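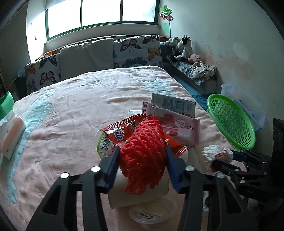 Red yarn, a paper cup and a heap of packaging on a pink blanket, with the grippers at work.

Ngân Trương has a rule she repeats so often that her crew has started saying it along with her: touch one thing, move one thing. It sounds like nothing. Try it with a ball of yarn.

Yarn is where the tidying guide at Nostby really earns its keep, and it's my favorite page in the whole document. The guide is a house standard for recording household cleanup with hand-held grippers, and it runs to 65 pages, most of them about things you and I would grab without thinking. Soft, tangled items get six pages to themselves! Close slowly. Stop when both pads are in contact. Lift straight up to the height of a hand, wait a breath, and look at what came along for the ride. If a loop has caught on a cup or a wrapper, go back down and start over.

That last part used to be optional. Early on, people would give the gripper a little shake to free whatever had snagged, and it worked fine for the person holding it. Then the recordings went over to Jostent, where Tùng Tăng trains the arms that learn from them, and the arms picked up the shake. They shook everything. They shook cups of rice. "It was the most polite, thorough shaking you ever saw," Tùng told me, still pretty delighted by it. The no-shake rule went in the next morning, in bold.

What I love about this kind of rule-writing is how close it stays to the mess. The crew works in real bedrooms, on real beds, with wrappers and tissues and toys where people leave them, and the guide is strict about keeping it that way. You don't pre-sort the pile. You don't flatten the blanket, either, and a wrinkled one is worth having -- a fold can tip a cup over or swallow a bottle cap, and a robot that has only ever met a smooth table will be lost the first time it happens.

Clear plastic has its own chapter, and the argument over it went on for most of December. Lids and domes let the background show through, so the pattern of a blanket can end up looking like part of the object. The first draft told people to put a plain cloth behind anything see-through. Ngân fought that one hard, and she won. The rule now asks for a steady approach with the fingers open wide, contact low on the sides, and no squeezing past the point where the wall starts to give.
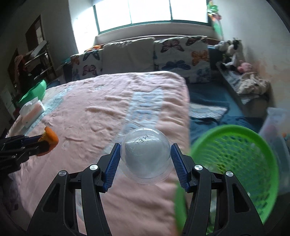 Two-handed work is the newest section, borrowed in part from a checklist that Diệp, a small training shop, had been passing around for a while. Each hand keeps its own job. If the left is holding something, the right doesn't reach across it. Both hands may close at once, but only one travels at a time until the operator has logged 132 clean runs. I thought that number had to come from a study. Ngân laughed and said it was how many she needed herself.

Then there's daylight. Nostby wants the curtains left as they are, bright window and all, and asks operators to note the time of day instead of fixing the light. Nusell, which reviews the recordings, had 4000 clips in hand when it pushed for this, and its reviewers wanted more glare in the set.

The next revision will take on food scraps and used tissues, mainly the question of what goes in which container and when to change the finger pads. Ngân already has eleven comments on the peel paragraph, and she's hoping for more before it goes out.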